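Cabral Street bag and stationery reuse: progress report to the Lenison Fund
Period: February to May
Grant line: storage and sorting

Sorry this is short, the quarter got away from us. Numbers first, then the corner, then what we still need.

Bags in since the start of the grant: 300. Bags checked and sent back out: 209. Pulled for torn seams or bad handles: 40. The rest are waiting to be sorted. Most still come through the Latus collection point, plus a few boxfuls from offices clearing out cupboards.

Sorting corner is up and in use. You approved the small version in February and the small version is what we built. Patterned fabric panels on three sides, silver rails and posts, wire-mesh rack in the back corner. Floor left clear for bags. Long white mesh basket on the left side wall, that was an add-on, came out of the fittings line.

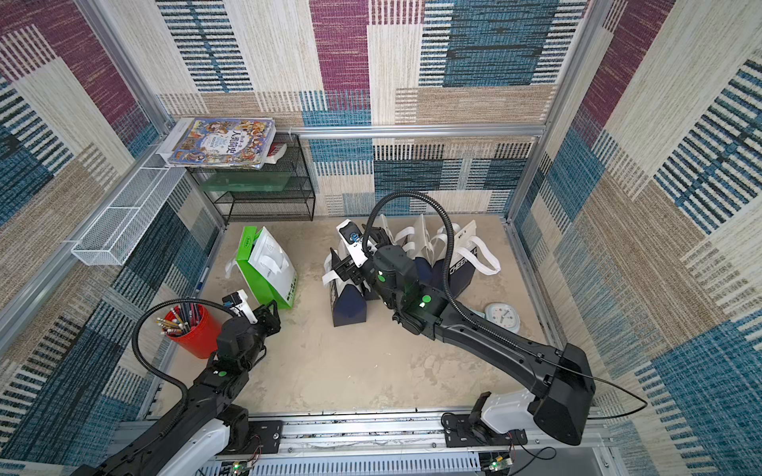 Sorting corner, rack at back left, bags on the floor.

Rack works ok. Three tiers. Top has turned into the reading and paper pile, which was not the plan, but it's at eye level when you're kneeling on the floor so things land there. Green plastic tray stays on the middle tier for small stuff. We will label the tiers before the next report. Labels are bought, just not stuck on yet.

Pencils and pens. Not in the orignal proposal but you asked us to keep a note. Offices donate them along with the bags and we didn't want to say no. Pens get tested on scrap paper, pencils sharpened, dead ones binned. Good ones go in the red cup until there's enough for a set, then out with a bag to the homework club at Ulus Road. 154 pencils out so far. They want more, and they'd like colored ones.

One problem here: the cup and the bags keep ending up side by side, so half-sorted stuff gets mixed in. White plastic bag with the green band is a case in point, someone has to decide if it's packaging or a bag to pass on. Going forward thin plastic goes to recycling straight away, no debate.

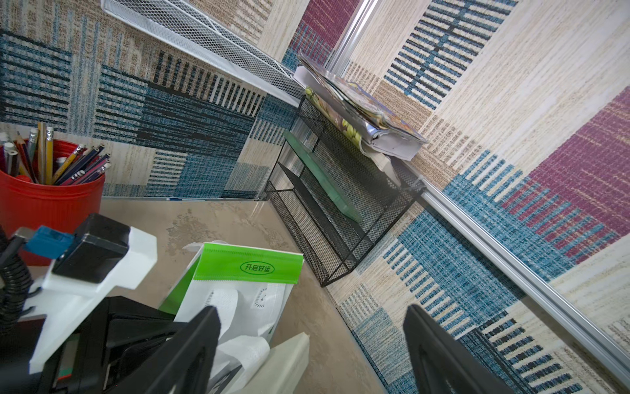 Non-woven bags

Biggest group by far and the easiest to reuse. Cream ones with white handles mostly. Lots have printing on them, and the Ulus Road families don't mind, so printed bags are back in the count (we were leaving them out until April, which is why the last figure looked low).

Method now: shake out, check both handles, check bottom seam, fold, stand upright in groups with handles up. Standing them beats stacking. Stacks slid over every time and got walked on. Downside is floor space, three groups and you've filled the front of the corner pretty much. A second rail-hung rack would fix that, see ask below.

Still to do:
- label rack tiers
- thin out the old magazines on top, keep the picture books
- write the folding steps on one sheet and pin it up
- agree pick up time with Latus, 4 pm is too late for them

Ask: move what's left in the transport line over to fittings so we can get the second rack. No new money. Need a yes or no before the end of June if posible.

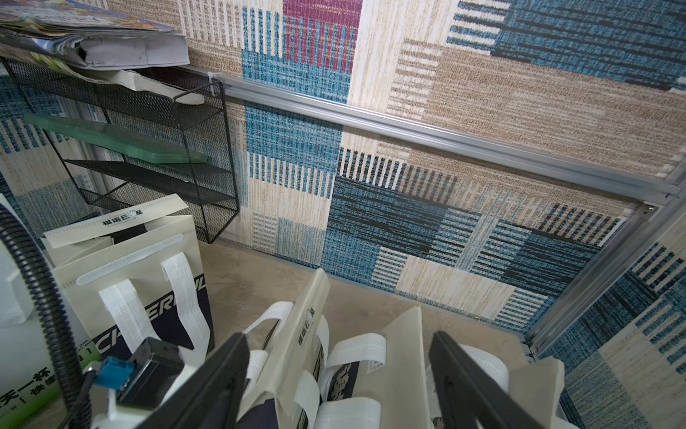
Comment back from the Ulus Road end, pasted in as it came: Bags are good, please keep them coming. The folded ones are much easier for us to hand out than the loose ones we got in winter. Could you put the same size together? We open every bundle to find the big ones, and then it all needs folding again. Pencils went in one afternoon.

We can do the sizes. Starting with the next batch, big ones to the right. Budget sheet follows separately.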